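Drive swaps and open towers at the Fellthorpe fix-it bench

I went over to the Fellthorpe repair bench on Saturday meaning to stay for one coffee, and of course I was there most of the day. If you missed the flyer, this is the month the bench is all about old desktop computers (November is lamps and toasters, so hang on to those). The big draw was the hard drive station. Petro Vasylenko has been going on about drive trays since summer, and I have to say I came around to his side. I always figured getting a drive out of a computer meant an hour hunting for a tiny screwdriver and then another hour hunting for the tiny screw!

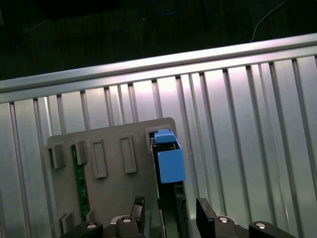
Tamara Hutsuliak wasn't having it, at least at first. Screws never bothered her, she told me, and she has seen plenty of plastic trays with a snapped arm that leave the drive rattling around in there. She'd take four screws and a bit of patience any day, and she wanted that in the write-up, so in it goes.

Fair enough. Old plastic does get brittle, and I've broken a clip or two myself (okay, more than two). But for people who have never opened a computer before, a tray with a latch on it is a lot friendlier. You squeeze, you slide, you've got your drive. The one thing Petro kept repeating was to hold it by the tray and keep your fingers off the board side. I now hear that in my sleep.
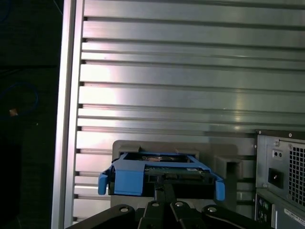
A drive in its blue tray, circuit board facing out, in the gray holder.

The bench has had 65 computers come through so far this year, which is a lot for a town our size, and 239 drives have been pulled, wiped or passed along to somebody who could use one. The parts shelf behind Flemora, the yarn shop, is so full that they've started a second one. If you've got a tower in the closet that you're scared to get rid of on account of the family photos on it, please bring it in. Copying the photos off is free, and you can sit right there while it's done.

I got a lesson in cables too. My rule before Saturday was to pull whatever was in the way and hope I remembered where it went. The better way, I'm told, is to take a phone picture first, then unplug the power and the data cable from the drive by the plug and never by the wires.

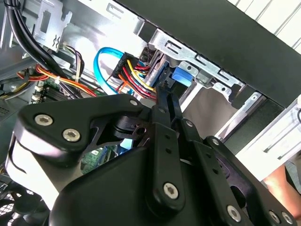

It also helps to tuck everything to one side before you slide a drive back in, so you don't pinch a wire behind it. I forgot on my first try and had to start over, and I got a very patient look from across the table.

Memory came up a lot as well. People kept asking if a little more of it would wake up an old machine, and the answer was usually "maybe, let's see what it takes." Older boards are picky about the kind, so write down the model number before you spend any money. Yurchenko Hardware has a bin of used sticks by the register, and they'll let you trade back whatever doesn't fit.

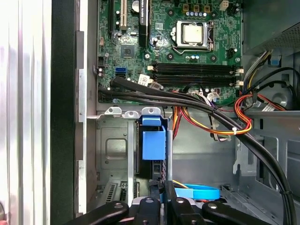
One more money thing, and then I'll quit. The Stilludard Street raffle brought in $876 for the bench, and that's going to new screwdrivers, wrist straps and a decent lamp for the far table. The next computer day hasn't been set, but there's a sign-up sheet on the door and you can put your name down any time. Bring the power cord with you. I didn't bring mine, and I had to walk all the way home for it.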